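Section 4: Setting Up the Flamex Console for a Basketball Game

You're nearly ready for tip-off! Once the Flamex has been through one game it remembers almost everything, so this section is really a first-night job. Start before the teams come out to warm up.

1. Put the console on the scorer's table with the keypad facing you.
2. Plug the horn cable into port 2. It clicks when it's in.
3. Turn the power on and wait for the clock to show 00:00.
4. Press SPORT until you see BASKETBALL, then ENTER.
5. Choose HALVES or QUARTERS and type in the period length. The console keeps it until you change it – even with the power off.
6. Enter the team names. Long ones are fine! PULTATLOW fits the board with room to spare.
7. Press HORN once. You should hear it at the far basket.

Note: To load a saved roster, press TEAM and type its code. Delia Lucero, who wrote most of our sample rosters, put the Sepúlveda home squad under 236, and it's a great one to practice with.

Caution: Don't unplug the horn cable while the clock is running. The board will freeze and you'll have to re-enter team fouls by hand.

4.1 Shot Clock

Press LINK on the Killov shot clock and then on the console. Both displays flash 85 when they've found each other. Run the clock down once to zero and make sure the backboard lights come on with it. 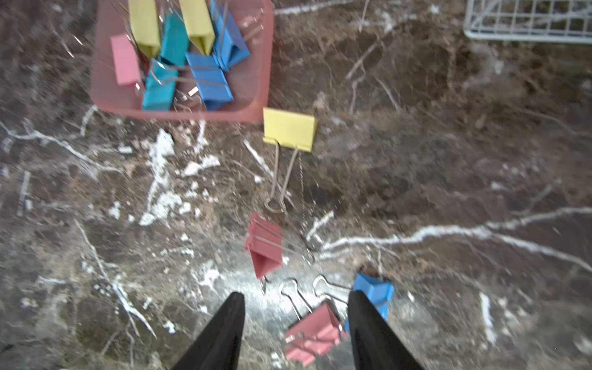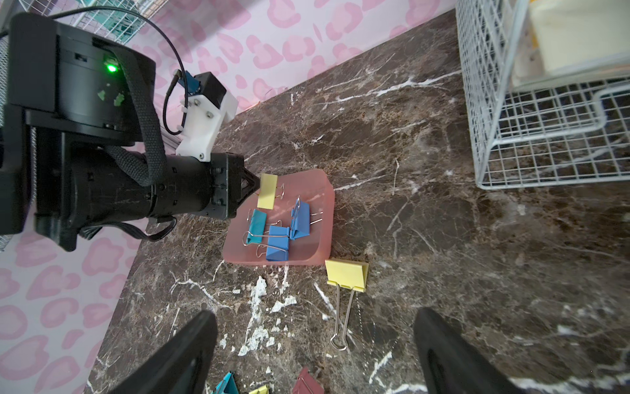 The cable from the console to the shot clock needs a little slack at both ends, and it should run behind the table, well away from the bench. Players dive for loose balls (we love it when they do!), so tie the cable to the table leg before the game. A small cable tie like the white one in the second picture does the job nicely. Pull it snug, but stop before it pinches the cable.

Note: If the displays show E-3,043, the link has dropped. Press LINK on both units again. The score and the game clock stay as they were.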